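Module 9: Working rules for two-handed assembly cells
Course notes, Zullska training workshop. Prepared by Annapurna Kulkarni, revised Nov 1, 2024.

9.1 Scope
These rules apply to any bench where two arms with jointed hands work over a shared table top. They add to the site safety rules and do not replace them. Benches fitted with parallel grippers are dealt with in Module 7.

9.2 Before power is applied
The operator checks that the table is clear of everything except the parts named on the job sheet. Cables at the wrist must have enough slack for full rotation and must not lie across the work area. Connectors are pushed home by hand and checked again after any collision. The person at the stop button does no other task.

9.3 Placing the parts
Parts are set down within reach of the hand that will take them. The part with the peg stays on its base, peg upright. The part with the hole is laid flat. If either part has to be moved by a person, both arms are paused first.

Peg part and square part with hole, both hands over the table:
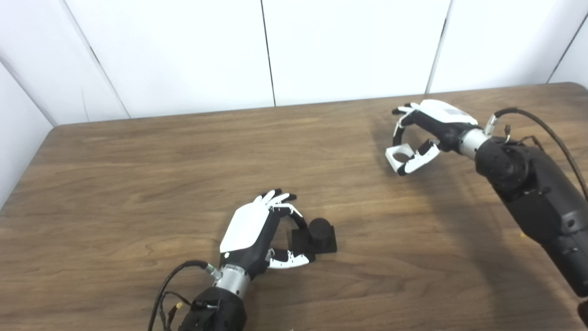
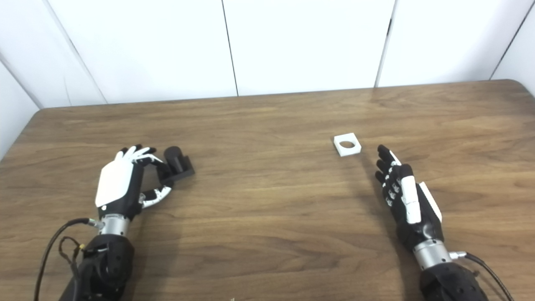 9.4 Approach and grasp
Fingers are opened before the hand comes down to part height. Approach speed is halved inside the last 108 mm. Only one hand may close at a time; the other holds its position until the grasp is confirmed. A grasp counts as confirmed when finger current has been steady for 2 seconds. If it is not confirmed, the hand opens, withdraws upwards and tries again. After two failed attempts the run is stopped and logged.

9.5 Mating
The hand on the base holds it still and does not push. All downward movement comes from the hand carrying the upper part. Force limits are taken from the job sheet and are not changed during a run. If the limit is reached before the part is seated, lift clear, realign and repeat once.

9.6 Records
Each stopped run is entered with the section number of the rule concerned. Logs from July onwards use the Grotis form; the older Londau sheets are no longer accepted. Queries on the form go to Dinesh Subramaniam.

Reading for next session: Module 10, sections 1 and 2.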